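Guides > Looms > Firko > Section 2: Warping for the First Time
Search guides Enter a word or part number Go

Section 2: Warping for the First Time

Revised August 14, 2024

Your Firko is assembled, the side frames are square, and now comes the part we love most. Warping means putting the long threads on the loom, and once it's done you can sit down and weave! Set aside a whole evening the first time. The second time goes much faster, and by the fifth you'll be planning the next scarf while your hands do the work.

You will need:
- the loom, with both clamps
- the warping peg and its own small clamp
- the threading hook (the long flat one, part 412)
- one ball of smooth wool or cotton
- scissors and a strip of brown paper as wide as the back beam

Save the fuzzy mohair for later. It's gorgeous, but it sticks to itself in the reed and it is miserable to fix.

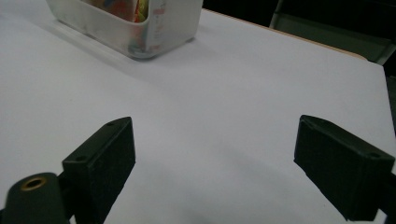 2.1 Measuring the warp

1. Decide how long the finished piece should be. Add 11 inches for the knots at the front and the leftover threads at the back.
2. Clamp the peg to a second table or a sturdy shelf at that distance from the back beam.
3. Stand between the two and check that the peg lines up with the center of the loom. A crooked line gives you one tight side and one baggy side.

Note: Wool takes up more length than cotton as you weave. If you're working with wool, add a little extra. You can always turn the leftovers into fringe.

2.2 Clamping the loom

Choose a table that doesn't rock, and run a hand along its underside to make sure the clamp pads will sit flat. Dark yarn is so much easier to see against a pale background that we always put something light down first. A large sheet of white paper laid over a wooden table does the job nicely, and if you leave a thin strip of bare wood along the near edge, as in the photo, you'll have a place to set the clamps without pinching the paper.
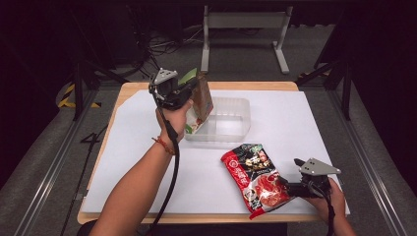
Tighten the clamps by hand, a little on one side and then a little on the other. Stop when the loom no longer slides. If the table top is a soft wood, slip a scrap of felt under each pad; pale wood in particular shows every dent.

CAUTION: Do not use pliers on the clamp screws. The threads in the frame are cut in beech and will strip.

2.3 Threading the reed

1. Tie the yarn to the back stick.
2. Push the hook through the first slot, catch a loop, and pull it through.
3. Walk the loop to the peg and drop it over.
4. Go back and do the next slot. Keep an easy, even pull. You're not stringing a guitar!
5. After the last slot, cut the yarn and tie it to the stick.

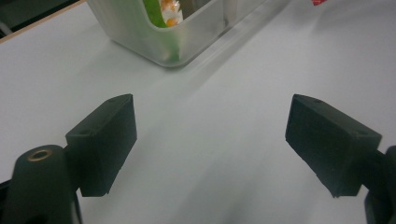

Count your loops before you take anything off the peg. A skipped slot takes a minute to fix now and an hour to fix later.

2.4 Winding on

1. Cut the loops at the peg and hold the bundle in one hand.
2. Turn the back beam slowly with the other, feeding in the brown paper so the layers stay apart.
3. Stop with 7 inches of yarn hanging in front of the reed.
4. Move one thread from each slot into the hole beside it.

Note: The Tan stand has its own ratchet. If your loom is mounted on one, set the ratchet before you let go of the beam.

Replacement hooks and pegs come from Filtusport and fit every Firko made so far.
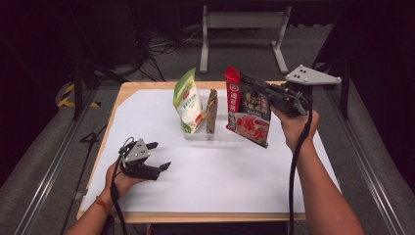

Utilmont Weavers' Club | Loom Library and Beginner Help

Club looms go out for two weeks at a time, except in February, when we keep them all in for the scarf exchange. Please send yours back with the reed in its sleeve and both clamps in the bag. Section 3 covers tying on to the front stick and weaving your first rows.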